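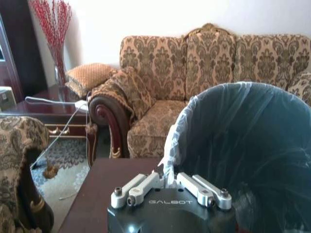

Gripper at the bin, sofa and end table behind

Gripper opens on its own a second or so after it reaches the bin. Am I missing a setting?

Posted in Home and Service Robots, October

Hello everyone, and thank you in advance for reading, because I know I go on a bit. I've been running a Galbot in a furnished living room since the end of summer, teaching it to do small tidying jobs: pick up a bit of trash, carry it over to the bin by the coffee table, drop it in, go back for the next one. The job scheduling runs through Fluda, which I like very much, and which I don't think is at fault, though I'd be glad to be corrected.

For the first couple of weeks it was a pleasure to watch. Then we started getting what I've been calling the early drop. The arm comes over the bin, slows down nicely, and somewhere above the rim the fingers open before the wrist has finished moving. Sometimes the wrapper still lands in the bag. Sometimes it floats down the outside and ends up on the rug, and the robot goes off perfectly content that the job is done and logs it as a success. That's the part that bothers me most. I went back over a batch of 200 runs and found a good many marked as complete when I had picked the trash up off the floor myself.

Then last week it did something worse. It opened early, closed again, and caught the edge of the bin liner. When the arm lifted away, the bag came up with it and the bin tipped toward the table. I was standing near the stop button — I always do, my husband teases me for it — and I hit it before anything went over. But there's a glass vase on the end table in that room, and a cable running down to the floor nearby, and I would rather not find out what happens when the arm swings round dragging a bag full of trash.

Things I have tried so far:

Slowing the approach to half speed. Fewer early drops, but they still happen.
Recalibrating the wrist camera, twice.
Moving the bin a little farther from the sofa, as I wondered about the busy pattern on the upholstery.
Swapping the liner for a new one of the same kind. No difference at all.

The fault shows up mostly in the morning, when the room is at its brightest. In the evening it hardly ever happens. I should add that the finger bolts are all snug and nothing rattles.

Has anyone seen this? I don't mind doing the work, I just don't know where to look next.

Brigitta Reisinger

sumcombe_workshop

Good morning Brigitta, and please don't apologize for the length, it's much easier to help somebody who writes things down! Your morning and evening clue is the best thing in the whole post, and I'd start there.

We had something very close to this in our workshop, with a different arm but the same sort of bin. The liner was a see-through plastic one with the top folded over the lip, and when the light hit the crinkles they came out as bright little patches. Our depth readings went all over the place. One moment the rim was where it should be, the next moment the software believed it was a good hand's width closer, so as far as the robot was concerned it had arrived, and it let go. You can look at the rim in your own picture — it has those pale highlights down the left side, and the inside of the bag is very dark, which is a hard combination for any depth camera.

What I would do, in this order:

Take the liner out altogether and run the job with a bare bin for one morning. It costs you nothing. If the early drops go away, you have your answer.

If they do, try a matte, solid-colored bag, and tuck the spare plastic well down under the lip so there's less of it standing up. A band around the outside to hold it down is better still, and it will help with the snagging too.

Then have a look at what triggers the release. If it fires on a single distance reading, change it so that it needs several in a row that agree, and also needs the wrist to have stopped. Ours was set to 2 readings, which sounded sensible when we did it and was nowhere near enough. We're happier now with a longer wait, even if it makes the whole thing look as though it's thinking about its dinner.

I wouldn't blame the sofa. A strong pattern usually gives a stereo camera more to hold on to, so moving the bin away from it may not gain you anything.

As for the tipping, please put some weight in the bottom of that bin today, before you do any more runs. A bag of sand under the liner will do it. And move the vase and tidy the cable while you're at it! I know you want the room to stay realistic, but they can go back once the arm is behaving.

Abou Jaoude

Check your gripper firmware. Mine used to open by itself and an update fixed it. Also could be the cable in the wrist, they wear out. I ran 4000 cycles on mine before it went.

cimthorpe_lab

I agree with nearly all of the long reply above, with one addition about safety and one about your logs.

Firmware or a worn cable is possible, but neither one would care what time of day it is, so I'd leave them until you've done the bare bin test. If the fingers ever open by themselves while the arm is parked and nowhere near the bin, then yes, go straight to the cable.

On safety: the snag is a separate problem from the early drop, and curing one may not cure the other. After a release, the fingers should stay open until the arm is well clear of the bin. It sounds as if yours close as soon as the release step is marked finished, while they're still down among the plastic. Add a lift before the close. Then put a limit on the pulling force during that lift, so that if something is caught the arm stops and asks for help. Test it with an empty bag first, at low speed, and keep your hand near that button just as you have been. Your husband can tease all he likes.

On the logs: the robot is marking success when the fingers open, so it has no idea where the trash went. Have it back off and look at the floor beside the bin before it closes out the job. Even a rough before-and-after comparison will catch a wrapper on the rug, though a patterned rug may give you a few false alarms to begin with. Until that's in, I wouldn't use those 200 runs for anything without going through them by hand.

If you can manage 100 runs in morning light with the bare bin, and the same again with the shiny liner, do post the results. I'd like to see them, and I suspect a few other people here would too.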